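Keeping the Simulated Cell Honest

On the third floor of a former seed warehouse in Butmont, a single robot arm has worked in the same kitchen since November. The arm has no weight and the kitchen has no plumbing. Both exist in a physics simulator running on a workstation under Amarachi Effiong's desk, and both need regular maintenance.

The cell is called Hodia. It is used to test control software before the software is allowed onto the physical arm one floor down. A test run consists of 200 episodes. In each one the kitchen is rebuilt, objects are placed on the counter, and the arm is given a task such as moving a piece of tableware or opening an appliance door. The software passes or fails on the result. If the cell is set up badly, the result means nothing.

Effiong took over the setup from a contractor and spent her first weeks on the base of the arm. In a real installation the base is bolted down and measured. In Hodia it is a line in a configuration file, and the line had been edited several times without a record. The arm stood 40 millimeters farther from the counter than the one downstairs. Controllers that reached the back of the work surface in the lab stalled short of it in the simulator, and two months of comparison data had to be thrown out.

"You would notice that with a real arm," she says. "Somebody would trip over it."

The base position is now locked. Changing it requires a second signature, and the file carries a checksum that is compared at startup.

The next job was contact. Every solid object in the simulator has two shapes: the one that is drawn and the one that is used for collisions. The drawn shape can be as detailed as the artist likes. The collision shape is kept simple, often a handful of convex pieces, so that the software can work out contacts quickly. When the two drift apart, a gripper closes on air or stops before it touches anything. Bowls are a common source of trouble. A bowl modeled as one convex piece is filled in, and anything dropped into it sits on top.

Effiong checks each object by loading it alone, dropping it from a fixed height and logging where it comes to rest. Objects that slide, sink or keep trembling after six seconds go back for rework. The usual causes are a center of mass in the wrong place, a friction value copied from something else, or a mass left at its default. Long, light handles attached to heavy heads are slow to settle and are tested in several orientations.

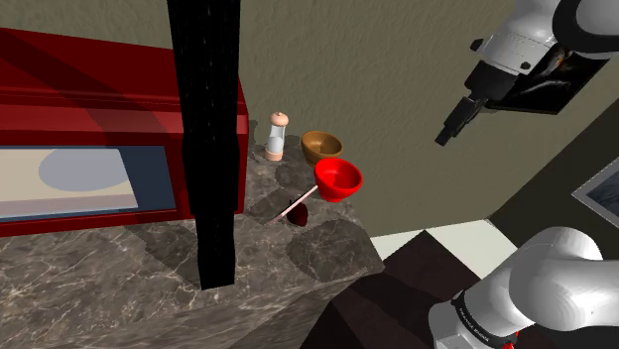 Butmont Works, Simulation and Test Group

Counter height, wall position and the location of large appliances are fixed for each layout. Smaller items are placed by a sampler, which draws a position for each one and rejects it if it overlaps a neighbor. In the layout with the red appliance on the marble counter, the sampler may put a ladle, a wooden bowl and a grinder close together, and the gripper starts above and clear of them. Starting clear matters. An arm that begins an episode in contact with an object receives a large corrective force in the first time step, and the object can leave the kitchen.

Lowri Gape looks after the other half of the work, which is the match between Hodia and the physical arm. Once a month she runs the same slow joint sweep on both. The physical arm records its motor currents and positions, the simulated one records its equivalents, and the curves are laid over each other. Joint damping in the simulator is then adjusted until the difference falls inside the tolerance band.

The wrist has needed the most correction. A new gearbox downstairs changed the friction enough to be seen in the overlay, and for three weeks Hodia was modeling a part that had been scrapped. Gape now receives a copy of every work order raised on the physical arm. A new gearbox, cable or gripper pad triggers a sweep before the next test run.

Rendering gets less attention than contact, but the software under test relies on camera images, so it can't be ignored. Lights are checked after each update to the simulator. One release, tagged 728 in the group's internal list, changed how shadows were computed. Success rates dropped overnight with no change to the controllers. Gape traced the drop by rendering one stored episode under both releases and comparing the images pixel by pixel. The group stayed on the older release until the light settings had been redone.

Routine checks are scripted and start at 5 a.m. The script loads every layout, holds the arm still, confirms that nothing moves, then replays a set of recorded motions. Any final joint position that differs from the stored value stops the day's testing. Most stops come from driver updates on the workstation. The rest come from edits that somebody believed were too small to report.

A second cell is being prepared for a partner site in Drastden, where the arm is mounted on a rail. Effiong has the rail moving. Its end stops are still missing from the collision model, and she expects to add them before the first controllers are sent over.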